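# Reparatur gehört in die Grundversorgung

Die öffentliche Debatte über Abfallvermeidung wird seit Jahren mit großem moralischem Ernst und geringen Mitteln geführt. Wer ein defektes Gerät entsorgt, gilt als nachlässig; wer es instand setzen lassen möchte, findet in weiten Teilen des ländlichen Raums keine Werkstatt mehr. Nach Auffassung des Verfassers ist dieser Zustand politisch zu verantworten und politisch zu beheben. Die Gemeinden sollten den Zugang zu Reparaturleistungen als Teil der Daseinsvorsorge begreifen, so wie sie es bei Büchereien und Schwimmbädern selbstverständlich tun.

Der Einwand, es handle sich um eine Angelegenheit des Marktes, ist ernst zu nehmen. Der Markt hat allerdings entschieden, und das Ergebnis liegt vor. In der Gemeinde Skollesent mit ihren 2093 Einwohnern bestanden früher ein Uhrmacher, ein Schuster und ein Elektrobetrieb. Geblieben ist der Elektrobetrieb, der Neuanlagen errichtet und Kleingeräte nicht mehr annimmt. Für eine Lötstelle am Küchenradio fährt man nach Grernard, 30 Kilometer in jede Richtung. Unter solchen Bedingungen ist der Neukauf eine vernünftige Entscheidung, und Appelle an das Gewissen der Verbraucher gehen an der Sache vorbei.

Dass es anders geht, zeigt das Modell, das der Zweckverband Stedis im vergangenen Juli aufgenommen hat. Der Verband stellt Räume, Strom und Versicherung; die Fachkräfte werden nach Stunden vergütet. Bislang wurden 652 Gegenstände angenommen, vom Bügeleisen bis zum Akkordeon. Über die Quote der gelungenen Reparaturen wird im Verband gestritten, vor allem darüber, ob ein Gerät als repariert gelten darf, wenn der Besitzer auf eine Nebenfunktion verzichtet. Der Streit ist berechtigt und sollte vor der nächsten Haushaltsberatung entschieden werden.

Weniger überzeugend ist die Finanzierung. Die Zuwendung wird jährlich neu beantragt, der Bescheid ergeht regelmäßig erst im laufenden Jahr, und in der Zwischenzeit haftet der Verband mit seinen Rücklagen. Kein Schwimmbad würde so betrieben. Erforderlich ist eine mehrjährige Zusage, verbunden mit einer einfachen Pflicht zur Rechenschaft. Das Gutachten des Büros Olteanu, das der Verbandsversammlung vorliegt, empfiehlt hierfür eine Laufzeit von mindestens 2 Haushaltsperioden. Dem ist zuzustimmen.
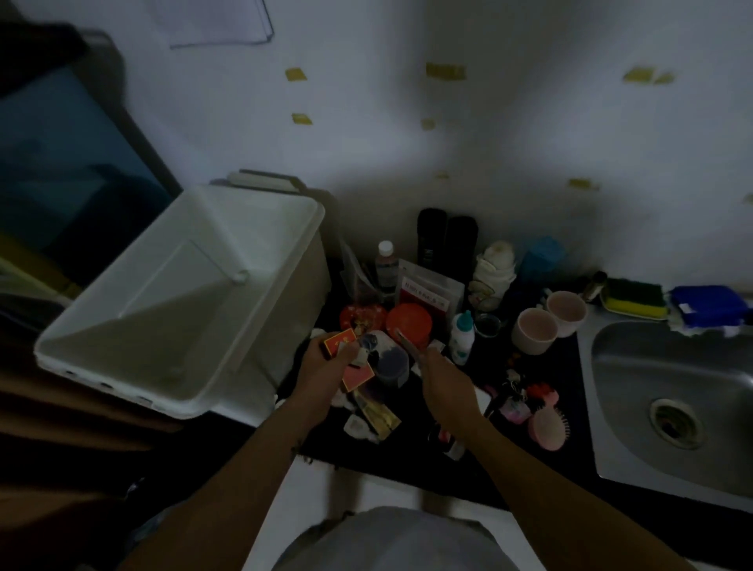
*Handarbeit mit feinem Werkzeug.*

Zu sprechen ist schließlich über das Können selbst. Feinmechanische und handwerkliche Fertigkeiten werden am Tisch weitergegeben, durch Zusehen und Wiederholen. Verschwinden die Werkstätten, so verschwinden auch die Gelegenheiten, bei denen ein junger Mensch überhaupt auf den Gedanken kommt, einen solchen Beruf zu ergreifen. Die Berufsschulen beklagen schwach besetzte Klassen und werben mit Broschüren. Ein offener Arbeitsplatz im Ort, an dem Schüler einen Nachmittag lang mitarbeiten dürfen, dürfte mehr bewirken.

Die Landespolitik sollte daher die Förderrichtlinie öffnen und den Gemeinden gestatten, Reparaturstellen dauerhaft zu tragen. Die Gemeinden ihrerseits müssten bereit sein, eine Stelle im Haushalt auszuweisen und sie auch in mageren Jahren zu halten. Über die Trägerschaft im Einzelnen, ob Verband, Genossenschaft oder Eigenbetrieb, mag vor Ort entschieden werden.

Emanuel Pop
28. März 2026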